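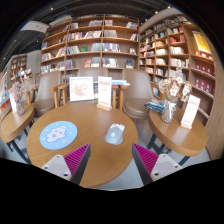
The Pultik is a hand-held two-finger gripper with a wide-angle camera fixed above the fingers. It is made by Claltano in Clandstead and is used to record grasping motions that are later replayed or learned by a robot arm carrying the same fingers. The tool has no motor. The operator opens and closes the fingers with a trigger, and the camera records the fingers and whatever lies in front of them. This article covers the assembly, adjustment, routine care and repair of the tool. The arm-mounted version uses the same fingers and pads but a different body, and is treated separately.

Construction

The body is a molded shell in two halves which holds the trigger, the linkage and the slide rail. The fingers run on carriages along the rail and are tied together by the linkage, so that both move by the same amount in opposite directions. A return spring opens them when the trigger is released.

Each finger consists of a rigid plastic base and a soft, ribbed pad. The base is pale gray-white on current units. The pads are magenta and carry fine parallel ridges. The strong color was chosen so that software can find the fingertips against furniture, shelving and other ordinary backgrounds. Pads in other colors fit the same base but need a new color profile. A dark strip along the inner side of the finger stiffens the edge of the pad and limits how far it can fold.

The camera bracket, known as the Ásgeirsdóttir bracket after the workshop that first supplied it, holds the camera at a fixed height and tilt. It is bolted to the upper half of the shell. Early units had a sliding bracket, which tended to creep during long sessions and was dropped.

Assembly

The slide rail is fitted first and must be clean and dry. The carriages are pushed on from the open end with the linkage pins facing the trigger. The linkage is then hooked over both pins with the trigger fully released. If it is fitted with the trigger partly pulled, one finger will sit off center by one tooth of the linkage. The fault is easy to miss by hand but shows clearly in the recording.

The finger bases are screwed to the carriages with 2 screws each. The screws go into plastic and should be started by hand. They are tightened until the base no longer rocks and then given no more than a quarter turn. Thread lock is not used, as common types attack the base material and cause fine cracks near the holes.

Pads are pressed on from the tip downward. A new pad is stiff and may stand away from the base at the lower corner until it has been worked a few times.

Camera alignment

Alignment is done with the fingers fully open and then fully closed. When the tool is correctly set, the fingers enter from the bottom of the image, one on each side of the center line, and the closed tips meet on that line. Because the lens is very wide, straight objects near the edge of the image appear strongly bent. This is normal and is removed later by the lens correction. It should not be used as a guide to whether the camera is level.

Part of the lower image is always blocked by the body of the tool. The outline of the blocked area should be the same from one session to the next - a change usually means that the bracket has shifted or that the camera has not been seated against its stop. The alignment routine stores this outline as a mask and compares it with the first images of each new recording.

A dark or glossy table gives poor results during alignment. The maker advises a matte surface under even light, with nothing magenta or pink close to the fingertips. A test recording made in the room where the tool will be used is advised in all cases, as printed signs, soft furnishings and dried flowers can come close enough to the pad color to confuse the tracker. Where this happens, the color range is narrowed before the pads are changed.

Width calibration

The tool has no encoder. Finger opening is measured from the position of the pads in the image. The operator opens and closes the fingers slowly 12 times, with a short stop at each end, and the software builds a table of pad position against opening. The table is kept with the serial number of the finger set. It is not valid after any pad, base or linkage part has been replaced.

Routine care

Pads are wiped with a damp cloth after use. Alcohol dulls the color and hardens the ridges, and is used only for removing adhesive. Dust in the ridges lowers grip on smooth objects such as glass or a computer mouse, and is brushed out along the ridges with a soft brush.

The rail is cleaned with a dry cloth. Oil is not applied, as it collects lint and can reach the pads. The service interval for the linkage is nearly 600 hours of use, at which point the pins are checked for play and the return spring is replaced. The lens is cleaned with a blower first and a lens cloth second.

Common faults

Uneven closing. One finger reaches the center before the other. The linkage is off by one tooth or a pin is worn. The linkage is removed and refitted with the trigger released.

Loose base. The finger rocks when pushed sideways. The screws have backed out, or the threads in the carriage are stripped. A stripped carriage is replaced and not filled.

Torn pad. Tears begin at the tip, where the ridges meet the edge strip. A small tear does not affect grip but changes the outline seen by the tracker. Both pads are changed together so that their color matches.

Slow return. The fingers open late or stop short. The usual cause is dirt on the rail. If cleaning does not help, the spring is changed.

Mask warning. The stored outline does not match the new recording. The camera is reseated and the bracket bolts are checked. If the warning remains, the alignment routine is run again.

Revisions

The procedures above follow issue 11 of the service manual, dated 2020-10-10. Earlier issues call for grease on the rail and give a different order for fitting the linkage. They apply only to tools with the sliding bracket.

Related articles

Claltano
Color tracking of gripper pads
Fisheye lens correction
Parallel-jaw gripper
Pultik (arm-mounted version)
Return spring
Ribbed fingertip pads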